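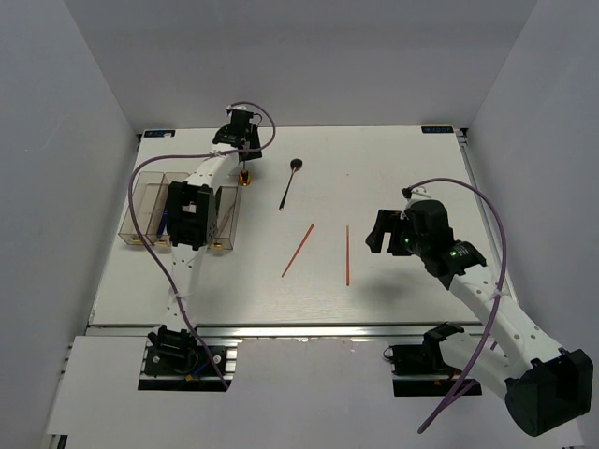
What are we sorting in this round?
Cutlery mostly. Spoons, knives, chopsticks, into the clear divided trays. The bulk crates of mixed utensils from Mackay come after that.

Progress note, October, for Shona Innes, Festport small grants. Sorry it's short on polish, writing this between deliveries.

Where we are. Crates in: 9. Pieces through so far: 326. Target for the whole grant was higher as you know, see bottom. Everything goes in a clear organizer now, no more cardboard, no more shoeboxes. Wodel trays for the kitchen drawers, three compartments. You can see what's in them without pulling the drawer all the way out and that was the main complaint from the kitchen users last time round.

What goes where. Still settling it. Current rule:
Spoons together, bowls all facing one way.
Knives on their own, handles toward whoever opens the drawer.
Chopsticks in pairs. Singles go in a jar for a month and then out if no match turns up.
Pens, markers, string, anything not for eating with: out of the tray. They keep creeping back in. I've asked for a small pot by the sink door so there is somewhere for them to go.

Forks are a problem. Too many with bent tines and no one wants to throw them out. Put aside in a bag, decision needed, not by me.

Money. Spent 155 on trays and labels, receipts in the folder with the first claim. The labels peel in the steam by the dishwasher so half of that was not well spent. Trying a paint pen next, written straight on the tray end. Remaining 100 I'd like to hold for lids, if you agree to that. Lids weren't in the original budget line, they'd come under "storage, other".

Timing. Behind by a bit. The Mackay crates came late and were packed any old how, ladles on top of teaspoons, everything tangled. Sorting the first one took a whole morning. Second was quicker once we stopped trying to do the washing and the sorting at the same table. Wash in the back, dry on racks, sort out front on the white table. Please keep that in if anyone rewrites the procedure, it made more difference than the trays did.
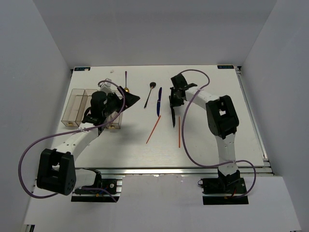 The other thing that helped was putting small amounts out at a time. Tip a whole crate out and people just stand there looking at it. A handful of pieces, same kinds next to each other if you can, then into the containers, then the next handful. Slower on paper but there are far fewer wrong ones to fish out after.

Karnetti trays. They sent two samples, we tried them against the Wodel ones. Deeper, nicer to hold, but too tall for the top drawer in the small kitchen. Fine for the lower ones. I would not order more until the drawers have been measured properly, my measurements were done with a school ruler so dont rely on them.

Small kitchen: top drawer done, second drawer done, third still has the old liner stuck down in it. Needs scraping.
Main kitchen: left side done. Right side is waiting on the fork decision.
Serving hatch: not started. Nothing in there is ours except the tea spoons anyway.

What users say. Only comments so far are verbal. Two people said it was easier to lay tables for lunch. One said she couldn't find the chopsticks at all becuase they used to be in with the wooden spoons. Will put a note on the drawer front. I can do a proper feedback sheet for the final report if you need one, tell me which format.

Needed from you:
OK to move the 100 to lids
Yes or no on the forks
Whether the final report wants photos of every drawer or just a few

Next claim will come with the rest of the receipts once the lids are sorted. I'm in the building mornings until noon, best to ring before then.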